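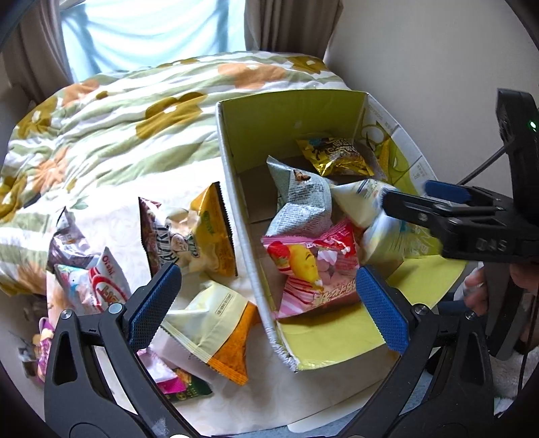

Caja de cartón abierta, llena de aperitivos.

Pulsera terkimari

La pulsera terkimari es un tipo de pulsera de cuentas pequeñas anudadas sobre dos hilos paralelos, con un tercer hilo que las recorre en diagonal. Se clasifica dentro de la bisutería textil. A veces se confunde con la pulsera de escalera, que tiene los hilos exteriores de cuero y carece de hilo diagonal.

Denominación
El nombre procede de Terkimari, el taller en el que Elsa Kokkonen y Aleksi Suominen montaron las primeras piezas. En los catálogos antiguos aparece también como «trenza de Norley», por la feria de artesanía de Norley donde se vendieron. Ambas formas se consideran correctas, aunque la segunda ha caído en desuso.

Materiales
El hilo habitual es el de nailon encerado. Una pulsera de tamaño corriente lleva 100 cuentas y un botón de metal como cierre. Las cuentas suelen ser de vidrio, de sección redonda, y conviene separar las de orificio irregular antes de empezar. Algunos talleres emplean semillas o hueso en la fila central.

Elaboración
Los dos hilos exteriores se fijan a una tabla con pinzas. El hilo diagonal entra por la primera cuenta, rodea el hilo derecho y vuelve por el mismo orificio – de ahí que se necesite una aguja muy fina. Cada 10 cuentas se hace un nudo plano que impide que la fila se desplace. El remate se cose por debajo del botón y no se quema, a diferencia de otras pulseras de nailon.
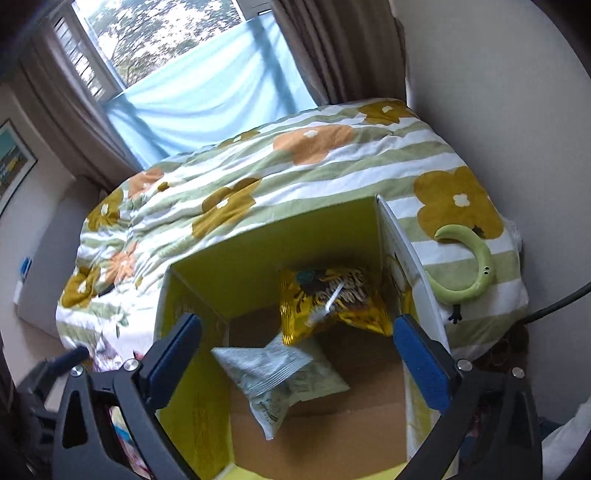

Edredón de rayas blancas y verde salvia con flores en amarillo mostaza y naranja.

Color
Las piezas de Terkimari usaban un solo tono en distintas intensidades. Rungnapa Onsri introdujo más tarde las combinaciones de colores vecinos en el círculo cromático, como amarillo, ocre y naranja, con una cuenta neutra junto a cada nudo. Esta disposición se conoce como «fila Onsri».

Variantes
La variante Peltonen sustituye el botón por un nudo corredizo. La Nurkard, más ancha, tiene cuatro hilos y 495 cuentas; se lleva en el antebrazo. Villads Grímsdóttir describió además una versión para collar, poco frecuente, que se monta en dos mitades.

Conservación
El nailon encerado pierde rigidez con el agua jabonosa. Se recomienda limpiar las cuentas con un paño seco y guardar la pulsera extendida.

Véase también
Macramé
Bisutería
Círculo cromático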